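4. Warping Your Metuvard for the First Time

Your loom is together, the clamps are on, and now comes the part we love most! Warping is where the loom stops being furniture and starts being a scarf. Set aside a quiet afternoon for your first go. Once you've done it a couple of times you'll get through it before lunch, and you may even find you look forward to it (Baiba Pärn, who wrote the first version of this section, warps looms to relax).

The steps below make the sampler scarf from the pattern sheet in your box. If you're using your own yarn, read 4.5 first.

4.1 What you need

The loom, with the heddle in the neutral slot
Warping peg and its clamp
Threading hook
Warp yarn (the Jodasen wool in the starter pack is perfect)
The paper roll, spare part no. 1843
Sharp scissors
A table that doesn't wobble

Note: Please don't use very fuzzy yarn for your first warp. Mohair is gorgeous, and it will also grab its neighbors every time you change sheds. Save it for the weft.

4.2 Getting the loom and peg ready

1. Clamp the loom to the table with the back beam facing out over the edge. Tighten both clamps by hand until the loom doesn't shift when you give it a good tug.

2. Clamp the warping peg to a second table, straight across from the back beam. For the sampler scarf the peg goes 690 mm from the back beam. This makes a short piece, great for learning on. For a full-length scarf, see the chart on the pattern sheet.

3. Check that the ratchet on the back beam is engaged. You should hear it click when you turn the knob away from you.

4. Pick a spot for the small parts. Lay the hook, the spare cotter pins and the beam ties out on a plain, light-colored surface. The pins are dark and tiny, and they love to vanish into a patterned tablecloth or a rug.

CAUTION: The peg clamp can mark soft wood. Slip the felt pad between the clamp and the table before you tighten.

4.3 Threading the slots

1. Tie the end of your yarn to the back apron rod with a double knot, lined up with the first slot you plan to use. The sampler uses 97 slots, centered on the heddle. Mark the first and the last with a scrap of bright yarn so you don't have to work it out again.

2. Put the ball of yarn on the floor under the back beam. A bowl keeps it from rolling off to explore the room.

3. Push the hook through the first slot from the front, catch a loop of yarn, and pull it through.

4. Walk the loop over to the peg and drop it on. Keep it just snug. If the yarn hums when you pluck it, it's too tight.

5. Go back to the loom. Bring the yarn around the apron rod and pull the next loop through the next slot. The yarn goes over the rod one time and under it the next, and you'll settle into the rhythm surprisingly fast.

6. Keep going to your last marker. Cut the yarn and tie it to the apron rod.

Note: If you need to stop for a while, wrap the working yarn twice around the clamp handle. Your tension will still be there when you get back.

Note: Joining a new ball? Make the knot at the apron rod, never in the middle of the warp. A knot in the middle will catch in the heddle on every single pass.

4.4 Winding on

A helper is wonderful here, though you can manage alone.

1. Tie a piece of scrap yarn around the whole bundle of loops, a hand's width from the peg.

2. Lift the loops off the peg and cut through the end of the bundle. Hold on tight!

3. Have your helper hold the bundle with steady, even tension while you turn the back beam knob. No combing with fingers, please. A gentle shake from the helper's end sorts out most tangles.

4. As the warp reaches the beam, feed in the paper roll so that it covers the full width of the yarn. The paper stops each layer from sinking into the one beneath it.

5. Stop when the cut ends hang just in front of the heddle, with enough length to reach the front apron rod and tie a bow.

CAUTION: Keep long hair, necklaces and loose sleeves away from the beam while winding.

4.5 Using your own yarn

Wrap the yarn around a ruler for one inch, strands side by side and just touching. Count the wraps and halve the number. Match the result to the nearest heddle size on the pattern sheet. If you land between two sizes, go for the coarser heddle; the cloth will drape better. Urnine cotton works beautifully in the standard heddle, and so do most sock yarns.

4.6 Threading the holes

1. Sit at the front of the loom in good light. Each slot now holds two strands.

2. Take one strand out of the first slot and hook it through the hole just to the right.

3. Repeat across, always moving to the right. Every so often, look along the heddle and check that slots and holes take turns with one strand each.

4. Gather the ends in bundles of 3 and tie each bundle to the front apron rod with the first half of a bow. Start in the middle and work out to both sides.

5. Pat the warp with a flat palm. Tighten any bundle that feels soft, then finish the bows.

You're ready to weave! Raise the heddle, look through that lovely clean triangle of space, and turn to Section 5.

Questions about warping go to Inese Vītola at the help desk. Tell her which heddle you have.

Section 4 last revised Feb 4, 2024

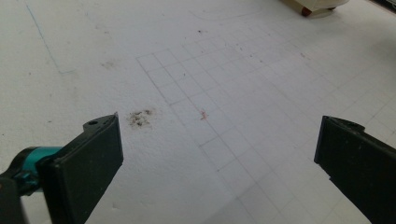 Fig. 4-1. White surface with a faint pencil grid.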